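3.2 What people do with the cup

I should say up front that I went into this part of the study expecting a boring result. My hunch was that people pour water by feel and stop when it looks right, and that the shape of the cup wouldn't matter much. Well, I was wrong, and I'm happy to tell you how!

We logged 1,159 pours from 176 adults, all at home, all with their own tap or pitcher. Hiba Sayegh wrote the diary sheets (two versions, one for mornings and one for evenings), and Rami Haddadin did the weighing. Everybody got a short wide cup and a tall narrow one, and both held the same amount when full to the brim.

People poured more into the short cup. Lots of folks have found this before with other drinks, so fine, no shock there. What surprised me was how much the time of day mattered. Before 9 a.m. the gap between the cups nearly went away, and by dinner it was wide open again. Ghassan Bataineh thinks sleepy people just fill whatever they're holding to the top. I like that idea, but our sheets didn't ask about sleep, so I can't back it up (we should have asked, and we will in the next round).

We tossed 294 further pours before doing any of this math. Most of them had no time written down, and a few had a time but no cup checked off. I went back and forth on keeping that second group and finally left them out. Putting them back in doesn't change the direction of anything in Table 2.

Clear cups are a separate headache, and I'll get to them in 3.3. Figure 4 goes with both sections. Natalina Gentile argued that a see-through wall gives you a second cue, the water line from the side, and that it ought to shrink the shape effect.

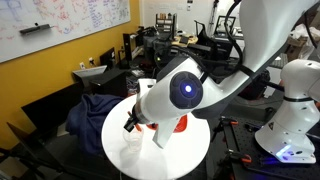 Figure 4. A clear plastic cup on a white table.

She may well be right for the tall cup, where the line climbs fast and is easy to follow. For the short one I'm less sure, and the numbers in the next section are pretty messy.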